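Budgeting a two-arm bench: what gets left out of the quote?

Posted in Equipment and Purchasing, September 2020

I am putting together a purchase request for a bench with two arms, each with a parallel gripper, for trials with kitchen items. Levon have quoted for the arms and grippers only. The cups and the pot are the cheap part. What I cannot price is everything between the arms and the wall socket. The bench I am using as a model is this one. 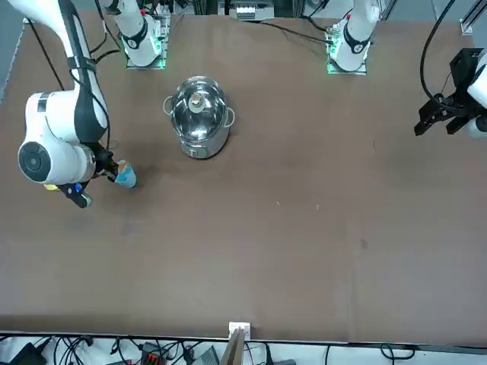
Reading time: 2 min

My approved sum leaves 1,693 for sundries after the arms. Is that enough for power, cabling, mounting and spare fingers, or should I go back and ask for more before the order is placed? Table size is also open. I would like to avoid buying the table twice.

Despina Tzavaras

Draw the layout to scale before you price anything. Both bases in your picture are on the table, with the cables running off the back and more on the floor. Allow for a side surface as well. On the bench below, the power supplies sit on a separate white surface beyond a metal rail, which leaves the table itself for the arms and the items being handled. 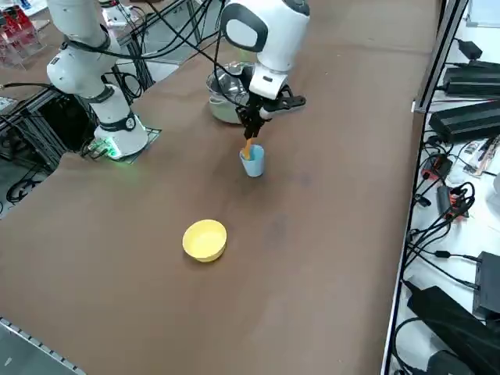 Utensil lowered into a cup, with bowl and pot on the same table.

For the sundries line I would enter:

Mounting plates and fixings, two sets: 201 each
Cable trunking and ties: 200
Spare gripper fingers, 16 at whatever Levon charge
Side table: second-hand if your rules allow it

Get the finger price in writing. Ours came from Catacutan and the delivery charge was separate. Check too whether the quote includes the emergency stop. Ours did not, and it went through as a second order.

Aparecida Rangel

Ask for more. Cabling always goes over.

Gakbridge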